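The Stone You Didn't Know You Were Making

By Aušra Hunt

Two in the morning, a motel outside Sellstead. I was on the bathroom floor with my cheek against the tub and I was pretty sure I was dying. I wasn't. It was a kidney stone, the size of a peppercorn.

I'd had the warning signs for weeks. A dull ache low on the left side, which I blamed on the car seat. Going to the bathroom more than usual. Urine the color of weak tea, which I blamed on coffee, somehow. Then the real thing — a pain that starts in the back under the ribs, wraps around to the front and drops into the groin. It comes in waves. You can't sit through it. You can't lie down through it. People with a stone pace, and ER nurses will tell you they can often guess from across the waiting room.

Mine guessed. Justinas Vasiliauskas, night shift, took one look and handed me a basin. "Back or side?" Both.

So what is it. A kidney stone is a hard little lump of minerals that forms when urine gets too concentrated. Most are calcium, usually calcium oxalate. Some are uric acid. A smaller number come from certain infections, and a few come from an inherited condition called cystinuria. While the stone sits in the kidney you may feel nothing at all. The trouble starts when it moves into the ureter, the thin tube down to the bladder, and gets stuck. Urine backs up behind it. That's the pain, mostly. Pressure.

The usual list: sharp pain in the side or back, nausea, vomiting, blood in the urine (pink, red or brown), burning when you go, feeling like you have to go and then hardly going. Not everyone gets all of it. I never saw blood. The lab did.

Fever is a different story. Fever or chills with a stone can mean infection behind a blockage, and that is an emergency, full stop. Same if you can't pass urine, or can't keep fluids down, or you only have one kidney. Don't wait for morning.

I got a CT scan, a shot for the pain and a strainer. The strainer is what it sounds like. You pee through it until something lands. Mine took 3 days and I missed the moment completly, just found it sitting there, brown and spiky. You save it in a cup and take it in, so the lab can say what it's made of. Plenty of people skip that. Don't, it changes the advice you get.

Small stones usually go on their own. Bigger ones need help. There's shock wave treatment, which breaks the stone up from outside the body. There's ureteroscopy, a thin scope passed up through the bladder, often with a laser at the end. And for really large ones a surgeon can go in through a small cut in the back. Some patients get a stent afterward, a soft tube to keep things open, and the people I talked to complained more about the stent than the surgery.

Eglė Krūmiņa has had both. She drives a delivery route for Woltik and got her first stone at 26. "I wasn't drinking anything on shift," she told me. "Where would I stop?" Four stones later she keeps a jug on the passenger seat and plans her route around gas stations with decent restrooms. She hasn't had one since last March.

That's the boring heart of it. Water. Enough that your urine stays pale, which for most adults means a good deal more than they drink now, and more again in hot weather or if the job makes you sweat. If you've got heart or kidney disease, ask first, because the right amount may be less.

Then salt. More sodium in, more calcium out in the urine. Bread, canned soup, deli meat, frozen dinners. I read labels for a week and gave up on one lunch place entirely.

Calcium is the one people get backward. I did. Calcium stone, so cut out milk, right? No. Calcium from food binds oxalate in the gut before it can reach the kidney, and going too low can raise the risk. Supplements are another matter, talk to your doctor. Spinach, rhubarb, almonds and beets are high in oxalate, and depending on your lab results you might be told to go easy on them. I was. I miss the almonds.
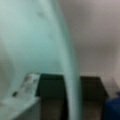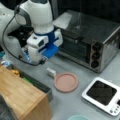
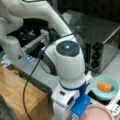

Meat matters too, for uric acid stones especially. Smaller portions of beef, pork, chicken and fish, fewer organ meats. Lemon juice is everybody's aunt's cure and it isn't pure folklore — citrate can slow some stones from forming. A squeeze in the water glass is fine. Sugary lemonade by the quart, less so.

Vija Uibo, the dietitian I was sent to, works out of two small rooms over the Grīnberga pharmacy. She had me do a 24-hour urine collection. A big orange jug in the fridge, next to the eggs. My husband was not thrilled. The results said low volume, high sodium, not much else wrong, and she seemed pleased with that. "This is fixable stuff," she said. "Drink at breakfast. You people all start drinking at four in the afternoon and then you're up all night."

She was right about the afternoon. I set an alarm on my phone now, 9 a.m., and I ignore it perhaps one day out of five.

Stones come back, is the thing. A lot of people who get one will get another within ten years, and family history raises the odds. So does obesity, gout, some bowel diseases, weight loss surgery, and certian medicines. If you keep making them there are pills that can help, water pills for some calcium stones, potassium citrate or allopurinol for others. Which one depends on the stone and the jug. Hence the jug.

I still have the bill from Sellstead in a drawer. I still have the strainer too, rinsed, in a zip bag in my suitcase, and it's come along on every trip I've made since.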